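## Two arms, one tool roll

We've started collecting examples at the Plokdale bench, and I'm thrilled with how it's going! The learning system needs plenty of demonstrations of both arms sharing a job, so our first target is 40 good runs with a black and orange tool roll. 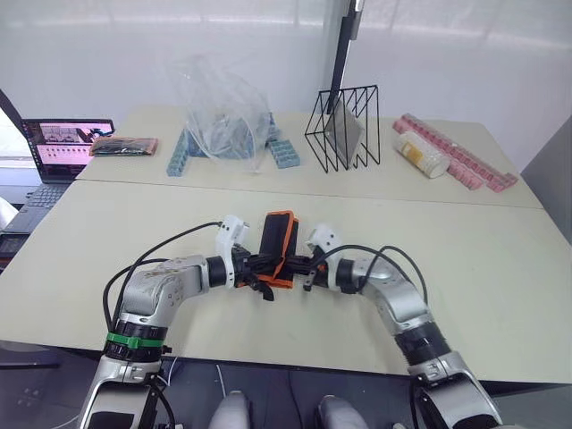

## What we're saving

Buppha Luangrath reviews every run before it goes into the Clindovero set. She keeps the slow ones too — a careful approach teaches plenty — and tags each with the task and the starting layout. The pill organizer and file rack stay on the table so the system learns to work around everyday stuff. Next up: two new layouts!

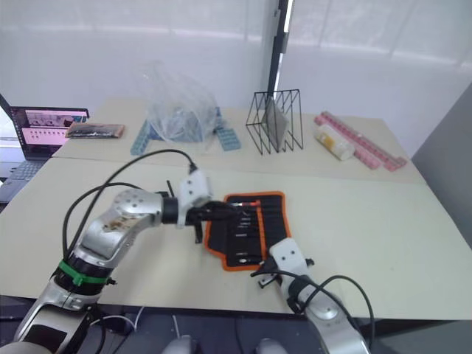
*Both arms at the open tool roll, Plokdale bench.*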